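Nundbridge Hall, kitchen and store room
Walk-through checklist with comments, May
Checked by: Valentin Auer
Copy to: Gebhard Baumgartner

Ratings: OK, FIX, or DON'T KNOW. I've used the last one more than the form seems to expect. The old sheets had a tick in every box going back years, including the box for a gas heater the hall no longer has, so I've started from scratch.

1. Exits and paths

1.1 Front door opens from inside without a key. OK.

1.2 Rear door opens from inside without a key. FIX. It opens if you lift it and shove with your hip. Last year's comment says "a bit stiff". Someone's nan is not going to lift that door in the dark.

1.3 Path to rear door clear. FIX. Stacked chairs on the left, folded trestles on the right. I was told they're only there temporarily. The carpet has dents where the legs sit.

1.4 Exit signs lit. OK at the time I looked, 4 pm. Whether they stay lit with the power off, see 2.4.

2. Electrical

2.1 Outlets and covers. FIX. Cover beside the urn is cracked across one corner. Tape is not a repair.

2.2 Test tags on leads and appliances. FIX. The toaster tag is out of date and the urn has no tag at all. Oberholzer did the last round and their invoice says "all items". I'd like the item list before we pay anyone to do it again.

2.3 Safety switch. OK. Pressed the test button, it tripped and reset.

2.4 Emergency lights on battery. DON'T KNOW. The logbook says they passed, with the same pen and the same initials for every entry on the page. Needs doing properly with somebody timing it.

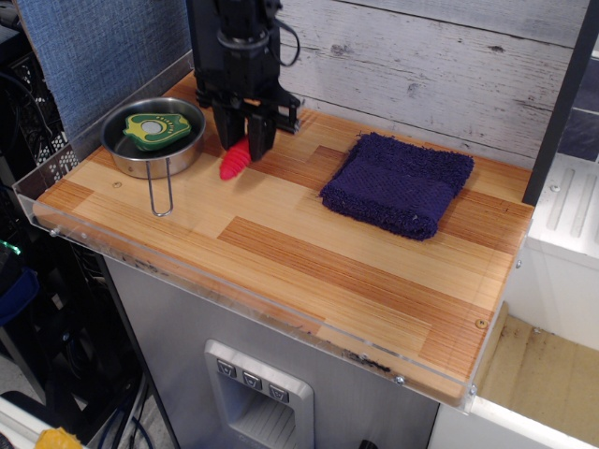

Does a new appliance need a test tag before we use it in the kitchen?
Ask Oberholzer to confirm for our kind of building, and until they do, look it over for damage, write the date it came in on the register and leave it off the bench if the lead or plug looks wrong.

3. Fire

3.1 Extinguisher, kitchen. OK. Needle in the green, pin in place, tag current.

3.2 Extinguisher, store room. FIX. It's on the floor behind the mop bucket. There is a perfectly good bracket on the wall with a coat on it.

3.3 Fire blanket. OK. Right height, away from the stove, tabs hanging free.

3.4 Smoke alarms. Kitchen one OK. Store room one chirps. I'm told it has "always done that", and I can't see how that's meant to reassure me.

3.5 Smart alarm from Vekevow. DON'T KNOW. The brochure promises a message to your phone the moment there's smoke. I pressed test 2 times and my phone did nothing. Gebhard got a message after I'd gone home. I would not count this one as an alarm until it behaves.

4. Kitchen

4.1 Hot water. FIX. Too hot at the hand basin for small kids. Plumber to check the mixing valve.

4.2 Fridge temperature. DON'T KNOW. The dial says 2. Of what, it doesn't say. Buy a thermometer.

4.3 Non-slip mat. FIX. The Coltance mat is sold as "grips any floor". It slid when I stood on it in rubber soles. Take it up until we have something better. 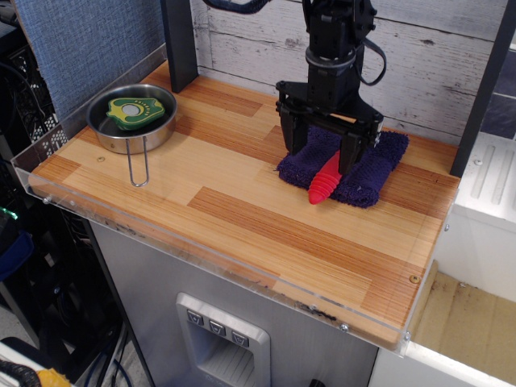
Who signs off an item once it has been fixed?
Whoever checks it signs, and that can't be the person who did the work.

4.4 First aid kit. FIX. Plenty of triangular bandages, no burn gel, saline past its date.

4.5 Knives stored safely. OK. Locked drawer, key up high.

5. Store room and general

5.1 Heavy items below shoulder height. FIX. The spare urn is on the top shelf.

5.2 Shelving fixed to wall. OK. I pulled on it fairly hard.

5.3 Hall capacity sign. FIX. Says 100. The hire form gives a different number. One of them is wrong and I'd like to see the paperwork before we print a new sign.
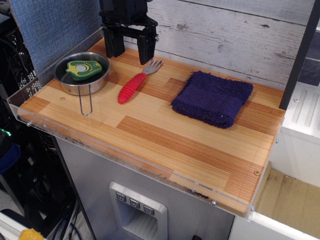

Fork and metal pot on the wooden tabletop.

5.4 Cleaning products labelled. FIX. One spray bottle with no label. Thrown out.

5.5 Quote for the rear door. Received, $2,020 for a new door and frame. Seems steep when the trouble could be a dropped hinge. Get a second price, and have somebody take a plane and a screwdriver to it first.

Do before the next booking: 1.2, 1.3, 3.2, 4.3. The chirping alarm too, if anyone can find the ladder.

V. Auer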